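Long day in the teleop room, but a good one, so bear with me while I ramble a bit (tea in hand, shoes off).

1/ We're up to 383 suturing demos now, out of the 1,000 we promised ourselves by July. Every one is a person at the console, driving both instruments by hand while the system records what they do.

2/ Ok-hee Lim did most of this afternoon's. She has such patient hands – she'll let a loop of thread settle before she goes anywhere near it, and I'd love the policy to pick up that habit from her.

3/ Satish Kotian asked whether we should bin the demos with fumbles in them. I say keep them! A dropped thread and a calm recovery is worth a lot to a learner. We've agreed to label them and argue again next month.

4/ The Marora controllers are behaving much better since we changed the motion scaling, for anyone who was following that saga. My wrists are grateful. Colour calibration is still on my list, sorry Milby crew.

Last one for tonight, and thanks for all the kind messages, I do read them.

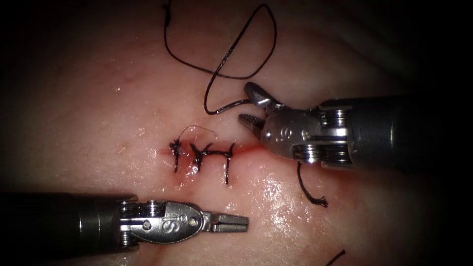
Three stitches in, with a good big loop of thread still to manage.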